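# Call for test readers – Gethin Graded Readers

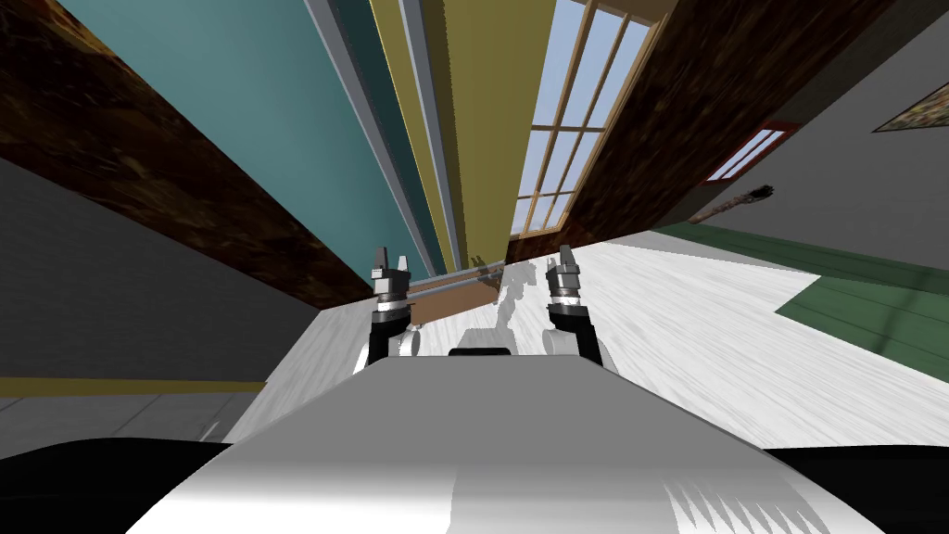

Rondthorpe Press is looking for 10 adult learners of English to read draft books from our Gethin series before they go to print. Each draft runs to 51 pages and uses a list of 1,000 common words. One of the spring titles, *Uvus*, is a story in which some technical words come up – please mark any you don't know.

You will read one draft at home and fill out a short form. Readers are paid $105 per book after we receive the form. We don't need corrections to grammar or spelling.

You should be 18 or older and have studied English for at least two years. Teachers may apply on behalf of a student.

Apply by the end of March through the Rondthorpe website.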